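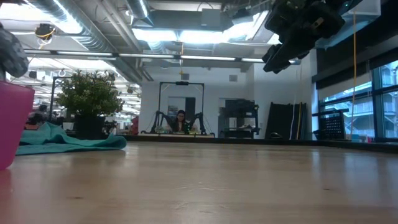 Fingertip comparison on cloth pickup, 19/02/2023. Two sets under test: the pointed tips we cut from the Larkby drawing, and the flat pads that came with the Filali jaw. Same arm, same controller, same wrist camera for both. The cloth is the teal one, dropped crumpled to the right of the pink cup, and the glare from the overhead lights lies in pale streaks over the middle and right of the table, so exposure had to be locked before anything else. With auto exposure on, the wrist view drifted each time the arm crossed a streak and the cloth mask grew and shrank with it. Locked exposure costs some detail in the dark parts of the fingers. Accepted for now.

Setup notes

Arm homed, tool offset re-entered by hand for each set. The pointed tips are longer than the pads, so the table height in the config is wrong for one or the other unless the offset is changed at the same time as the hardware. I got this wrong once at the start with the pads on. The jaw closed above the cloth and reported a good grasp at full closure. No damage. Discarded the run and added a check: touch off on bare wood before each block, compare with the stored height, stop if they disagree.

Closing speed left at the default. Force limit at the low setting for both sets. Manee Meesuk thinks the low setting is unfair to the pads, and she may be right, but the high setting marked the table in October and I don't want to sand it again.

Protocol: drop cloth from hand height, step back, run the pick script, lift, hold, release over the start area. 35 tries with each set. A pick counts as clean if the cloth leaves the table in one piece and stays in the jaw through the hold. A drag counts as a fail even if the cloth comes up in the end. Did not flatten or help the cloth between tries. The wood is smooth and the cloth slides easily on it, which matters for the drags.

Results, flat pads

20 clean picks out of 35. Most of the fails are one kind: the pads come down on top of a fold, push it flat, and close over it with nothing between them. The rest are drags, where one pad catches the edge and pushes the whole cloth sideways until the other pad meets it. If the fold is tall and stands roughly across the jaw, the pads do fine and hold very well. I tugged on the cloth by hand during a hold and the wrist moved before the cloth slipped. No sign of creep in the jaw position log.

The pads are also forgiving of angle. I rotated the wrist a little off the fold direction for a few tries outside the count, and the pads still closed on cloth when the fold was tall enough. That may be worth something if the fold detector stays as noisy as it is.
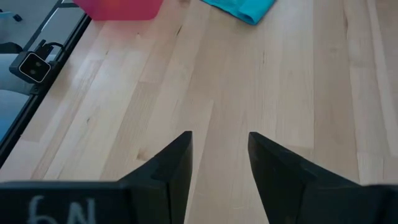 Results, pointed tips

All but two clean out of 35. The tips get in beside a low fold without pressing it down, and they will take an edge lying nearly flat if the approach is slow. Both fails were the same: the tips took a single layer right at the hem, lifted, and the cloth peeled out under its own weight during the hold. Jaw position log shows the fingers closing the last bit as it went, so this can be detected. The grasp check needs to look at the jaw again at the end of the lift and not only at the start.

Hold is weaker than with the pads. Same hand tug, and the cloth came out before the wrist gave. Contact area at the tip is tiny and the faces don't meet square near the end of travel. Manee put a strip of paper in the jaw and closed it: pinched firmly at the very tip, loose a short way down. So the taper angle is off, or the mounts are not parallel. She will swap left and right fingers and repeat the paper test before we blame the drawing.

Camera

The pointed tips leave a good wedge of clear table between them when the jaw is open, and the target point stays visible until late in the approach. With the pads on, the fold disappears behind the jaw well before contact, and the last part of the motion is blind. Some of the pad fails probably belong to this and not to the pads as such. To separate the two causes I would need the pads on longer mounts, so that the view is comparable. Plurnolcombe lists a spacer that might fit. Bolt pattern not checked.

The fingers being black helps the mask. Cloth color separates from wood and from fingers without any tuning. I expect trouble with a dark cloth, where the tip and the cloth edge would run together in the image right when it matters. Not tried.

The glare shows up in the wrist view only at certain wrist angles. When it does, the fold detector sees a bright line on bare wood and offers it as an edge. Quick fix in the script: throw out any edge that has no cloth-colored pixels on either side. It removed the false edges in the tries I looked at afterward. It also removed a real one, a crease in the middle of the cloth that was bright enough to wash out. Leaving the fix in, behind a flag, default on.

Controller

Ran everything on the Prolwood controller. One fault during the pointed block, jaw stopped responding to commands while the arm kept going. Position readings from the jaw continued, so the link was up in one direction at least. Power cycled the jaw, repeated that try, carried on. The log shows the close command sent and never acknowledged. I had the terminal window for the logger open and closed at that time, which should have nothing to do with it, but I am writing it down.

There is no timeout on the acknowledge at present. The script will lift with an open jaw and record a failed pick, which would have gone into the count as a tip problem if I had not been watching. Added a timeout. On expiry it stops the arm in place and asks for a person.

Changing over

Changing tips takes 20 minutes if the touch-off is included. Too long for the way we want to work. The screws are the slow part: the inner ones can only be reached with the jaw fully open and the short key. A quick-change plate would fix this but would add length at the wrist, and the camera mount would have to move with it. Not keen. Captive screws first.

Also, label the fingers in pairs and by side. I had to stop and think about which was left, and given the paper test result it matters.

Things I am not claiming

One cloth only. Thin, soft, slides easily. A towel will probably behave differently in both directions, more fold height for the pads, more bulk for the tips to get around. Drops were by hand and by me, and I did the pads first, so any habit I picked up in how I drop the cloth favors the pointed set. Next time interleave the blocks, in spite of the changeover. Or have someone else drop.

The low force limit was the same number in the config for both sets, but that is not the same pressure at the contact. Should be stated wherever these counts get quoted.

To do

Paper test with fingers swapped (Manee).
Second grasp check at end of lift, threshold from today's logs.
Check spacer bolt pattern against the Filali jaw before ordering anything.
Thin rubber sleeve on the pointed tips, repeat the tug test. If the sleeve makes the tip too blunt to get under the hem, try it on the lower part of the inner face only.
Dark cloth, pointed tips, a short block just to see what the mask does.
Read back through the controller log around the missed acknowledge and compare with the October fault, which I remember as similar but did not write up properly.

Pointed tips are left on the arm, offset in the config matches them. Do a touch-off anyway.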